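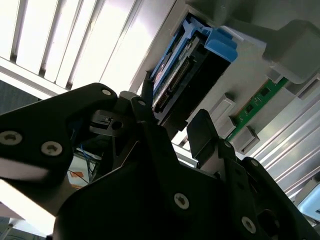

A reader in Edville writes that the small table flags at her town's reception for the Idosard delegation were creased and sagging before the ambassador had finished speaking, and asks how they should have been prepared.

The Clundow Protocol Office receives this question before most official visits. Its household notes for host towns give the following advice.

Flags. Unpack table flags the evening before the reception. Press them on the reverse side with a cool iron, under a clean cotton cloth. Do not use starch on printed flags. Stand them upright for 15 minutes before setting the table, and check each one against the reference sheet supplied by the visiting mission – a flag hung upside down is noticed at once.

Place cards. Use card stock heavy enough to stand without support. Names and titles should be confirmed with the embassy in writing. Keep six blank cards and a pen at the door for late changes to the delegation.

Glassware. Rinse in warm water with a spoonful of white vinegar and dry with a lint-free towel. At the Dahlgren trade talks, 256 glasses were polished this way by two people in one afternoon.

Table linen. Allow for three spare cloths. Blot red wine at once with cold water, and leave any further treatment until the guests have gone.

Gifts of food from a delegation should be labeled with the date received and stored according to the maker's instructions.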